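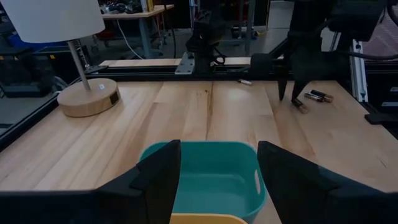

# Geltona Household Reuse Centre: Frequently Asked Questions

The Geltona Household Reuse Centre accepts household goods in usable condition and offers them for sale to the public at low cost. The answers on this page apply to donors and customers alike. They replace the leaflet previously available at the Zonmont counter.

## Donating goods

### What may I donate?

The Centre accepts crockery, cookware, storage boxes and bins, small furniture, books, bed linen, curtains, hand tools and toys. Goods should be clean and complete. Plastic storage items are accepted in any colour, with or without lids, provided that they are not cracked.

### What will be refused?

The following cannot be accepted at the counter:

- mattresses, pillows and duvets
- car seats and cycle helmets
- gas appliances and gas bottles
- paint, solvents and garden chemicals
- knives, other than table knives
- upholstered furniture without its fire safety label

Goods left outside the gate when the Centre is closed are treated as waste. The cost of disposal may be charged to the person who left them.

### Do you accept electrical items?

Yes, at Geltona only. Each item must have its plug attached and its cable undamaged. Electrical goods are tested before sale, and those which fail are sent for recycling. Donors should remove any personal information from telephones, computers and cameras before handing them over, as the Centre does not provide a data removal service.

### Is there a limit on the size of a donation?

A single visit may include up to 40 items. Books are counted by the box. Larger donations, such as the contents of a house, must be arranged in advance using the form headed "House clearance", which is available at either counter.

### Can goods be collected from my home?

Collection is offered for furniture only, within the Geltona and Zonmont districts. Furniture must be on the ground floor or reachable by lift. Collections on the Alemayehu estate are made on Friday mornings; residents there should leave access instructions with the booking.

### May I have an item back after donating it?

Once a donation has been accepted and the slip has been signed, the goods belong to the Centre. If an item was handed over by mistake, please contact the counter on the same day. Staff will look for it where possible, but its return cannot be guaranteed.

## Buying goods

### How are prices set?

Prices are set by staff according to a fixed list, which is displayed beside the till. Most kitchen and storage items are priced by size. Prices are not open to discussion at the counter. Goods which remain unsold after 80 days are moved to the reduced shelves.

### Can an item be reserved?

Furniture may be reserved for 3 days on payment of a deposit. All other goods must be paid for and taken away at the time of purchase.

### What is your policy on refunds?

Electrical goods may be returned within one month if they are found to be faulty. The receipt must be shown. Other goods are sold as seen, and customers are advised to inspect them before payment. This does not affect your legal rights.

### What is the Flustell card?

The Flustell card gives a reduced price on furniture and kitchen goods to households receiving certain benefits. Applications are made in person with proof of address and a recent award letter. The card is valid for one year and may not be lent or transferred. There is no charge for the first card, but a fee applies to replacements.

## Visiting the Centre

### When are you open?

The Geltona site opens at 9.30 am and closes at 4.30 pm. Donations are accepted until 4 pm. The Zonmont counter keeps shorter hours, which are posted at its entrance. Both sites close for stocktaking during the last week of December.

### Is the site accessible?

There is level access from the car park and an accessible toilet beside the book room. Assistance dogs are welcome. Customers who need help in carrying goods to a vehicle should ask at the till.

### How do I make a complaint?

Complaints should be made in writing and handed in at either counter. Please include the date of your visit and, where relevant, a copy of your receipt or donation slip.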